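Visit report: demonstration collection at Getar, Tendale site

Filed under: data collection, manipulation, site visits

Getar runs its collection work from a converted ground-floor unit in Tendale, ten minutes on foot from the station. I went in July with two questions from our own group at Hawthorne. The first was how they keep the quality of hand-held demonstrations steady when the people making them change from week to week. The second was what they throw away, and at what stage. Most published accounts give the size of the final set and say little on either point.

The visit was hosted by Uliana Semeniuk, who is in charge of the collection floor. She has a background in metrology and it shows in the paperwork. Every task has a written sheet, one side of A4, giving the objects, the start condition, the end condition and the faults that make a take invalid. The sheet does not say how to do the task. Operators are told the result and left to find their own grip and path, within limits. Her reasoning is that a policy trained on one person's habits will fail on the first object that sits at an unfamiliar angle.

No arm is used at this stage. The operator holds the gripper directly, does the task by hand, and the recording from the tool is later turned into a path that an arm can follow. The attraction is cost and speed. The drawback is that a human wrist can do things the arm cannot, and some takes have to be dropped for that reason alone.

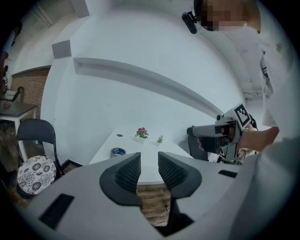

Task design took up most of the morning session. Getar sorts its tabletop work into families: pick and place, handover, opening and closing, and a mixed group for anything that needs two tools at once. For the two-handed family each gripper can carry a square black-and-white marker on top, like the one on the tool held over the right end of the white table, and the textured pads on the fingers are treated as a wearing part with their own inspection sheet. Objects are ordinary household and office goods. A roll of tape and a pair of small potted plants were out on the table during the session I watched. Semeniuk prefers things of this sort to purpose-made test blocks, on the grounds that blocks produce tidy results which do not carry over.

Clutter is handled as a variable. Each task sheet lists which objects are to be handled and which are only there as surroundings, and the second list is changed between batches. Positions are not marked on the table. An earlier round used marked positions and the trained model learned them: it reached for the usual spot whether or not the object was there. That round was discarded and the practice was dropped.

A standard batch is 100 takes of one task by one operator. Of these, 17 are held back from training and used only for checking. The held-back takes are picked before review, so that a poor batch cannot be made to look better by choosing its best material for the check. I thought this the most useful single point of the day and have put it forward for our own procedure.

Review is done the same afternoon in a side office. The reviewer watches each take at double speed and marks it as accepted, rejected or queried. There are 34 rejection codes, which seemed too many to me, and Semeniuk agreed that a handful of them do nearly all the work. The common ones are:

Tool moved too fast for tracking.
Object hidden by the fingers at the moment of contact.
Start condition not met.
Path outside the reach of the target arm.
Operator paused and restarted.

The last of these was debated at some length. A pause followed by a correction is what one would want a robot to do after a poor grasp, and rejecting all such takes leaves the model with no examples of recovery. Getar now sends them to a separate pool. They have not yet settled how much of that pool to mix back in.

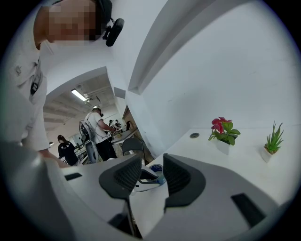

Querying is the slowest part of the process. A queried take goes to a second reviewer, and if the two disagree it goes back to the operator, who is asked what was intended. Answers are logged as free text. I asked whether the text was used in training and was told it is not, although a student project is looking at it.

The software side is handled by a package called Usau, written in house. It stores takes, review marks and calibration records together, so that a fault found in one tool can be traced to every take made with it. I was shown a search of this kind and it returned its list in a few seconds. Export is less convenient. There is one output format, the field names are not documented, and anyone outside the company would need help to read it.

Calibration is checked at the start of each shift and again after lunch. The finger gap is measured fully open and fully closed, and a tool that has drifted by more than 2 millimetres is taken out of use. I did not see a tool fail the check, so I cannot comment on how the replacement is recorded.

Points I would raise on a second visit: how operators are rested, since grip fatigue must affect the later takes in a batch; whether the order of takes is kept in the training data; and how the model behaves with lighting that differs from the collection room. Semeniuk has offered to send the blank task sheets and the list of rejection codes. I have asked for the calibration form as well.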